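27 Mar 2019

Second night with the Trenum. The old Navgate hand tool is back in its foam, sulking, and I've given myself until September to decide which of the two gets recommended to the people at Lelcombe, who will then buy whatever's cheaper.

Squeeze feels lighter than the Navgate. My thumb noticed by the tenth go, and my thumb is the only instrument in this trial that hasn't needed a firmware update. The Navgate closes like a stapler. The Trenum closes like someone shaking hands with a dentist — polite, but holding something back.

Did hard things first. Mugs fine, spoons fine, a battery rolled off and is now under the fridge with the other one. Log says 172 grasps kept out of a planned 555, which sounded like a sensible number when I typed it into the plan. The Yeh controller dropped its connection twice and came back both times without apologizing. Its manual gives the error as 2396. The manual does not have a 2396.

Cloth after supper. Thick ribbing is where the Navgate pads always skated, so I went for the cuff end on the dark grey thing, jaws wide, coming in low over the tablecloth.

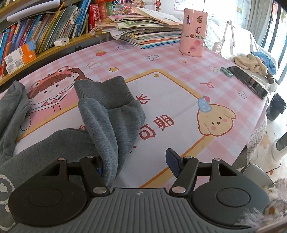
Notes to self, cloth

Go for a standing fold if there is one. Flat fabric just gets shoved along.

Write down which pad touches first. I keep forgetting the left one, which I can hardly see past the cloth anyway.

Try the stiffer spring before blaming the pads. I have already blamed the pads.

Over 1000 grasps to go before I'm allowed an opinion on wear. Thumb has one already. Bed.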